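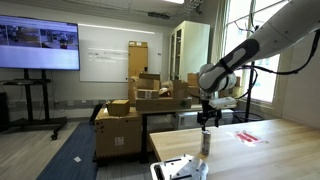
机の上の缶

缶の飲み物の話をだらだら書く。長いので興味ない人はミュートで

きっかけは引っ越し。冷蔵庫を小さいのに替えたら瓶が立たない。ドアポケットの高さが足りない。で、缶生活に移行

最初に困ったのが飲みきれない問題。炭酸の缶、一人だと半分でもういい。ラップと輪ゴム→翌朝ただの甘い水。知ってた

シリコンのふた買った。Kollomariってとこの。2個入り。ぱちっとはまるやつじゃなくてかぶせるだけのやつ。横にすると漏れる。立てとく分にはOK

Kollomariのふた追記:食洗機いけると書いてあるけど、うちのは縁がちょっと波打った。手洗いのほうがいいかも。色は灰色にした、後悔はしてない

コーヒーの缶は開けたらその日に飲む派。移し替えが面倒で……でも金属っぽい味がするって言う人いるよね。私は全然わからん。舌が鈍いのかも

トマト缶は別。あれは必ず移す。前に開けたまま冷蔵庫に入れといて家族に怒られた。酸が強いものは缶のまま置かない、と缶にも書いてある。読んでなかった

次、捨てる話。うちの自治体、アルミとスチールを分けろと言う。前に住んでたとこは一緒でよかったのに。磁石でいちいち確認してる。冷蔵庫に貼ってたピザ屋のマグネットが大活躍

つぶすかつぶさないか問題もある。うちの地区は「つぶさないで」。隣の地区は「つぶして」。なんでだ。職場は隣の地区なので毎日頭がこんがらがる

すすぐのは軽く一回でいいらしい。前は洗剤まで使ってた。水もったいなかったな。逆さにして水切りかごの端っこに置いとくだけにした

回収は隔週。一回逃すと悲惨。3月に二回連続で逃してベランダがえらいことに。風の日にカラカラ鳴って下の階に気を使った

いまはDraltcombeの折りたたみのかごに入れてる。1332円。高いのか安いのかわからん。底がメッシュなので下に新聞を敷かないと床がべたつく。それ先に書いといてほし

べたつきといえば夏の虫。甘い系の缶はすすいだ日とすすがなかった日で全然ちがう。去年サボって小さいハエが出た。もう二度とやらない

箱買いについて。Bansalの倉庫みたいな店で炭酸水をまとめ買いしてる。重い。駅から歩くと腕が死ぬ。でも配達は箱の角がへこんで来ることが多くて、へこみ缶なんか怖い

へこみ、軽いのは普通に飲んでる。ふちとか継ぎ目のとこがへこんでるやつと膨らんでるやつは飲まない。自分ルールです。心配な人は店に聞いてください

保管場所。コンロの下に入れてたけど夏は暑すぎるのでやめた。玄関の靴箱の一番下が一番すずしい。来た人に靴箱から炭酸水出すと変な顔される

凍らせるのは絶対だめ。急いで冷やそうと冷凍庫に入れて忘れて、底がぽこっと出て、しかも翌朝まで気づかず。氷と一緒にボウルに水張って入れるのが結局早い。塩をひとつまみ入れる派と入れない派がいる。私は入れるけど違いがわかってない

プルタブの話もしたい。爪が弱いので開けるのが毎回つらい。スプーンの柄でてこにしてる。専用の道具もあるらしいけど引き出しがもうぱんぱん

タブだけ集めてる人、まだいるのかな。小学校のとき集めてた記憶。いまはうちの地区、タブは取らずに缶と一緒に出してってチラシに書いてある。指切るし、つけたままがいいと思う

飲み口の汚れ気になる派?私は拭く。ティッシュで。コップに注げばいいんだけどコップ洗いたくない。人間そんなもん

味の話ぜんぜんしてなかった。Claslowのしょうがのやつが今のところ一番好き。甘さ控えめで食事に合う。レモンのほうは香りが強すぎて洗剤みたいと思ってしまった、好きな人ごめん

しょうがのは近所で売ってるとこが一軒しかなくて、しかも棚の一番下。先週行ったらなかった。店の人に聞いたら次の入荷は7月23日だって。メモした

リプで「瓶のほうがうまい」と来たけど、それはそう。でも冷蔵庫に入らないんだってば。最初に書い た

あと「なんで水筒にしないの」も来た。水筒も使ってる。外では水筒、家では缶。パッキン洗うのがきらいなだけです

明日、缶の日なので今からベランダの分まとめてくる。スチールのコーヒーだけ別の袋。袋が足りるか微妙。続きあったら書く

追記、袋足りなかった。スーパーの袋だと持ってってくれないので透明のやつ買いに行く。いってきます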